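Punar Parts Reuse Program
Interim progress report to the funder
Reporting period ending August 2020

1. Where we stand

The grant pays for one thing: finding out whether the switches, buttons, relays and terminal blocks inside scrapped control panels can be saved and passed on to training shops at a cost that makes sense. The proposal assumed they could. At the halfway point we are less sure of that than we were when we signed, and this report tries to say why.

By the end of the period 372 panels had come in to the Vasness workshop. Of these, 279 have been opened, stripped and logged. The rest are on pallets in the back bay. Intake closed to new donors in April and reopened on a smaller scale later, so the backlog is a labor problem and should not be read as a sign of strong demand for the service. Companies are happy to give us panels. They would otherwise pay to have them hauled away, and we should be careful about calling that support.

2. What the numbers do and don't show

The headline in our last short update was the share of panels yielding at least one reusable part. We would like to retire that measure. A panel with one good terminal block and a drawer's worth of corroded junk counts as a success under it, and the time spent on that panel is the same or worse.

A better question is how much usable stock comes out per hour of bench time. We can't answer it well yet. Time sheets before April were kept by the day and not by the panel, so the early records are no use for this. The later ones are better but cover mostly panels from a single donor, Tamošiūnaitė, whose equipment was newer and better stored than most. Any average drawn from those would flatter us.

We also logged 49 panels as having nothing worth keeping. That figure is probably low. Two different people looking at the same scratched push button will not always agree on whether a training shop would want it, and when in doubt the bench has tended to keep the part. The shelf space this uses up does not show in any of our reports.

3. Sorting and testing

Sorting is done by hand by type, then by voltage, then by maker where the marking can still be read. Parts with moving contacts get a continuity check in both positions. Parts with lamps get a second check. We had planned to add an insulation test for everything rated above control voltage, and this has slipped twice. The tester was ordered, arrived with the wrong leads, and went back. Until it is in use, nothing rated above control voltage leaves the building.

The color coding of trays was changed once during the period and may need changing again. The original scheme had five colors and people forgot what three of them meant.

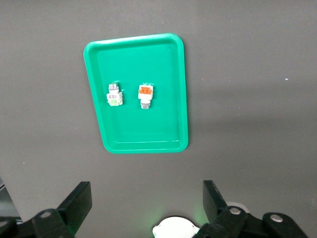
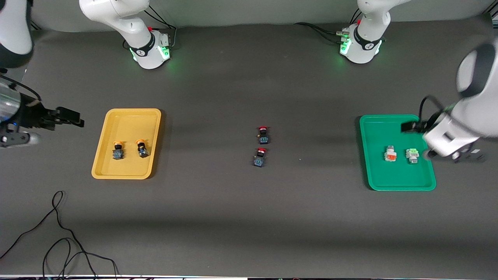 Small parts and the green tray, Vasness

A written sort guide now exists. It runs to four pages, which is two more than anyone at the bench wanted. The section on contact blocks is good. The section on pilot lights still contradicts itself on whether a cracked lens is a reject, and will be rewritten.

4. Plundalus

Under the grant we moved our stock records to Plundalus, a shared catalog meant to let colleges and training centers search what we hold and ask for it directly. The setup took longer than the schedule allowed and used up the whole of the data entry budget line.

Since launch the catalog has taken in 111 requests. Fewer than half have been filled. Some asked for things we never listed, some for quantities we could not meet, and a fair number came from people who wanted a complete working panel and did not read the page. We don't blame them much. The search page shows a part as "in stock" if a single unit is on the shelf, and a teacher with a class of twenty has no use for one selector switch.

There is a more basic doubt. Before Plundalus, schools phoned or wrote to us, and somebody at the workshop put together a mixed box. That was slow and badly recorded. It also seems to have suited them. We intend to ask the schools that received boxes under both systems which they prefer, and to report the answer even if it is awkward for the money already spent.

5. Spending

Staff costs are close to plan. Transport is under, for the simple reason that fewer pickups were made in the spring. Storage is over. The extra bay was rented for three months and we are still in it. We ask that the transport underspend be moved to storage, and we would rather make that request now than explain a gap at the end.

No further money is being sought for Plundalus.

6. Claims we are dropping

The proposal said the program would keep a stated weight of material out of landfill. We have weighed very little. What has been weighed is mostly steel enclosures, and those would have gone to a scrap dealer with or without us. We don't think that weight should be credited to the grant, and have taken the line out of the results table.

The proposal also said that training shops would save money. Perhaps they do. Several have told us that they would not have bought new parts at all and would have made do with what they had. In those cases the students may be better off, but there was no saving to record.

7. Next period

The remaining panels will be opened before any new ones are accepted. Bench time will be logged by panel, on paper if need be. The insulation tester goes into use as soon as the right leads arrive – the supplier has given us a date twice and we are not passing on a third.

The stock listing will be changed so that single units are shown separately. Reject rules for lenses, legend plates and worn caps will be settled and put on one page at the bench.

If the cost per usable part, measured properly, is higher than the price of a plain new one, we will say so in the final report. On what we have seen so far that is a real possibility for the cheaper push buttons and almost certain for terminal blocks. Contactors and the larger relays look more promising, though the sample is small and most of it came from one donor.

Attachments: results table (revised), budget to date, sort guide version 2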